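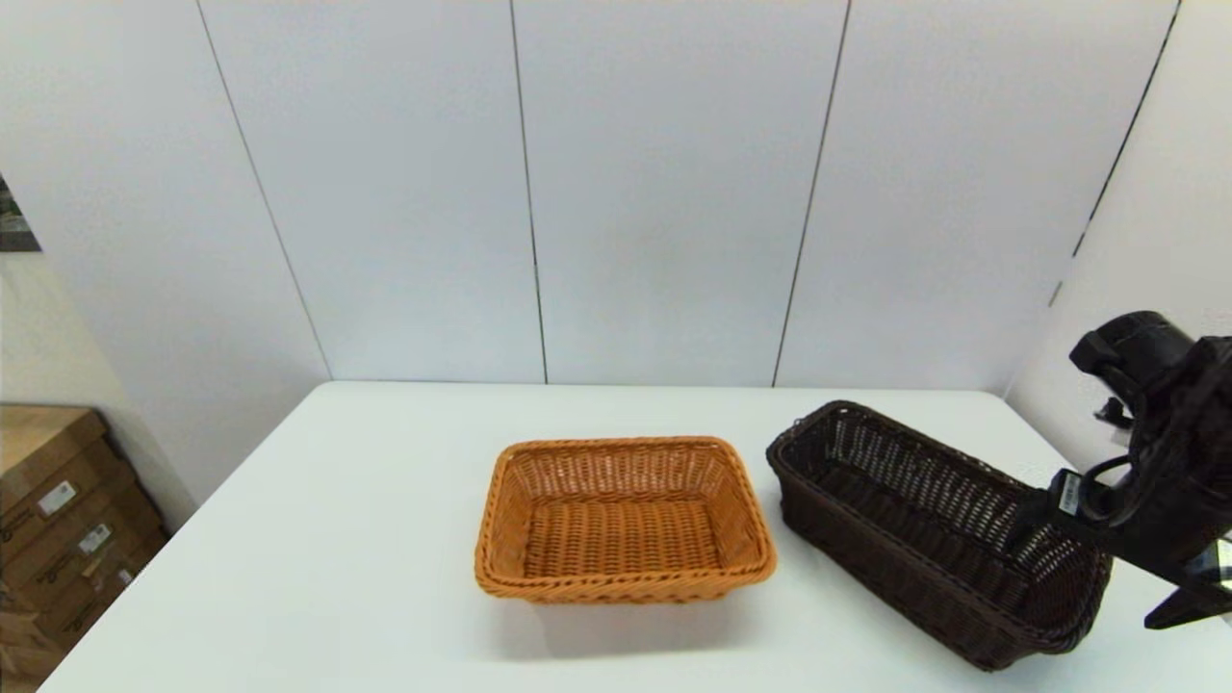

Photo: Usari Weekly

Piseck's Big Basket Sale Is Almost Over, and I Already Want to Go Back

November 30, 2025

If you've been meaning to do something about the pile of mail on your counter, you have until closing time Wednesday. Piseck, the secondhand home store on the Usari side of the bridge, is down to the end of its woven basket sale, and when I stopped in yesterday afternoon there were 43 left. They started the month with 900!

The baskets came from Ravex, the hotel supply outfit that shut its warehouse here in the fall. Ravex used to stock them for guest rooms (rolled towels, little soaps, that kind of thing) and Piseck bought the whole lot in one go. They're $2 each, whatever the size, with a limit of 2 per customer per visit. I asked at the register what counts as a visit and was told that going out to the parking lot and coming back in does not qualify. So clearly somebody has tried it.

There are two colors to choose between. One is a warm orange-tan, close to honey, with a tight, even weave and a rounded rim. The other is dark brown, and that's the one people went for first, or so I heard from the woman in line ahead of me, who had come across town for it and was carrying it like a baby. The long, narrow dark ones have a more open weave, with little gaps between the strands. I like that look a lot, but think about what you're going to put in there. Hair ties, fine. Loose beads, maybe get a liner.

I went in for one basket and came out with both colors, naturally. The honey one is in my hallway now with hats and gloves in it, and the dark one is holding all the chargers that used to live in a drawer with the batteries and the takeout menus. My kitchen looks like somebody else's kitchen. A nicer person's, probably.

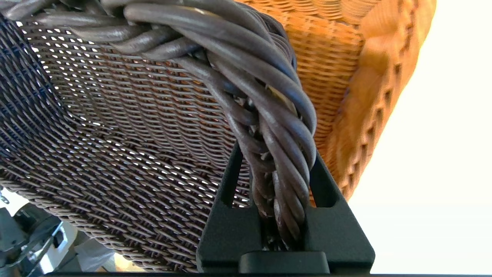

Can you bring a basket back if it doesn't fit your shelf?
Piseck will swap it for another basket until the sale closes, but there are no cash refunds on sale items, so measure the shelf before you go.

A few things worth knowing if you're heading over. The baskets have moved from the front window to the back room, past the lamps, and there's only one small sign. The store is cash only on anything under five dollars, which caught out the couple behind me - they ended up buying a picture frame just to get over the line. And bring your own bag, because the paper ones they have at the register are too short for the long baskets.

Check the rims before you pay, too. Most of what I picked through was in good shape, but these did sit in a warehouse for a while, and I put back one with a strand coming loose near the corner. A quick wipe with a damp cloth was all mine needed. I let them air out on the porch overnight and that took care of the dust.

The Ryu Cafe next door has gotten into the spirit of it and is giving a free refill to anyone who walks in with a basket through Wednesday. I had the cinnamon coffee and a very good pear muffin, and there was a basket sitting on just about every other chair. Parking on that block is still a mess with the sewer work, so use the lot behind the cafe and come in through the alley. 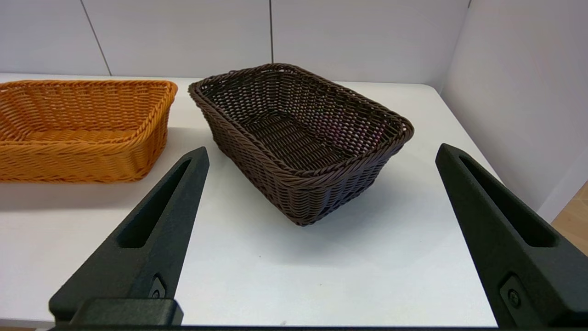

Honey or chocolate? Both basket colors come with a braided rim.

Piseck opens at ten and closes at six all three days, Monday through Wednesday. After that the back room goes over to holiday decorations, and I'm told the first boxes of ornaments are already waiting in the hall. Whatever baskets are left when the doors close will be used in the store for sorting scarves and napkins, and those won't be for sale. I did ask.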